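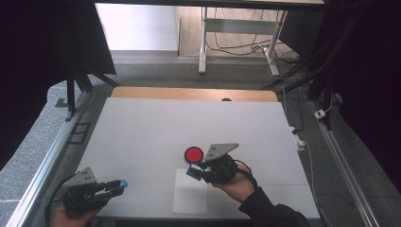 The work surface during a paper task, with both hand-held grippers in use.

Segmenting Two-Handed Demonstrations by Gripper Activity: Results from the October Set

This post reports on the segmentation method our group has been testing since the spring. An earlier post described the recording procedure. Readers who have not seen it should still be able to follow what is set out here, although the details of hand tracking are not repeated.

The question is a simple one. When a person carries out a tabletop task with a gripper in each hand, the recording is continuous, but the policy we train on it learns better from shorter pieces. Until this year those pieces were marked by hand. Ehsan Nouri and I each marked the same 200 recordings last winter, and our boundaries disagreed often enough to concern us. The disagreement was worst at moments when one hand had finished its part and the other had not.

The method, which we call Dulletti within the group, assigns boundaries to each hand separately. For each gripper it reads two signals: the opening of the jaws and the speed of the fingertip. A boundary is proposed when the jaws change state and the speed falls below a threshold within the same short window. The two sets of boundaries are then compared. Where they fall close together, they are merged into one shared boundary. Where they do not, both are kept, and the policy receives a separate label for each hand.

Earlier versions forced every boundary to be shared. This worked well enough for lifting and folding, where both hands tend to start and stop together. It worked poorly for tasks on flat paper, in which one hand does fine work at a corner and the other may be some distance away, holding nothing. The idle hand produced small drifting motions, and the old method read these as the start of something new.

The October set contains 1000 recordings made at the Skenmont site. After removing those with lost tracking, 983 remained. We held back 300 of these for testing and trained on the rest. The same policy was trained three times: once on uncut recordings, once on pieces with shared boundaries only, and once on pieces with boundaries for each hand.

The third version performed best on the paper tasks, and the gain was clearest in the approach to the sheet. On folding there was no difference we would be willing to defend. On the lifting tasks from the Sudwood protocol the third version was slightly worse than the second. Wouter Declercq has suggested that splitting the labels weakens the link between the hands when the load is shared, and he is preparing a test with a heavier tray.

Two limits should be stated. The speed threshold was set by hand and has been checked with only one gripper design. Thin objects are a further difficulty – the jaws close almost fully whether or not the sheet is between them, so the opening signal says little about a successful grasp. We tried the Kuipers correction for this, which adds motor current as a third signal. It helped with card stock and made no difference with ordinary paper.

The labels for the 300 test recordings are being reviewed a second time, as several boundaries near the end of a recording were placed after the task was complete. The threshold will remain fixed until that review is finished. Requests for the label format may be left in the comments, and I will reply to them there.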